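Setska bench guide, section 2: the vise and upright rod
Last changed June 20, 2020 (M. Wubshet). Older print-outs in the Dratura folder are wrong, bin them.

## 2.1 Before you start

Clear the table first. Mugs, offcuts, paper, all of it. The tops are pale and mark easily, so lift the vise, don't drag it. It's heavier than it looks. Two people if your back is bad.

1. Set the vise down near the front, all of it on one tabletop. Not across the join. The two tops aren't quite level and it'll rock.
2. Wipe the jaws. Dry cloth, no spray.
3. Open them with the handle until the slot is a bit wider than the rod. No more than that, you only have to wind it all back.

**Note:** the scuffs on the body are old. No need to report them. Cracks, yes, tell Getachew Woldegiorgis and don't use it.

## 2.2 Fitting the rod

4. Pick a straight one from the rack marked Hailu. Roll it on the table, if it wobbles put it in the bent box and take another.
5. Lower it into the slot from above. Leave 40 mm below the top of the jaws.
6. Hold it upright with one hand and close the jaws slowly with the other. Stop when it bites.
7. Check it stands straight from the front, then from the side. People forget the side.
8. Last quarter turn. Firm, not hard. Don't hang on the handle.

**Caution:** the free end is at face height if you lean in. Glasses on. Cap the end if you're leaving it set up over lunch. 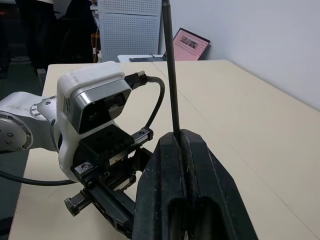
## 2.3 Checking the grip

9. Push the rod gently at the tip. It should spring and come back. If it turns in the jaws, open up, wipe agian, refit from step 5.
10. Look down at the slot. Rod in the middle, not up at one end, or the jaws close skew and wear unevenly.
11. Write the rod number in the Index book with your intials. Rod 107 is Tolera Ambaye's, leave it alone.

## 2.4 Packing up

Hold the rod BEFORE you open the jaws. It drops otherwise and dents the table.

Rod back in the rack, vise closed to a finger's width (never fully tight for storage), quick wipe of the tabletop. Laptops can stay out on the white surface by the wall but nothing wet goes near them.

Spare jaw screws: ask Sewwandi Ekanayake. New ones on order since January, still waiting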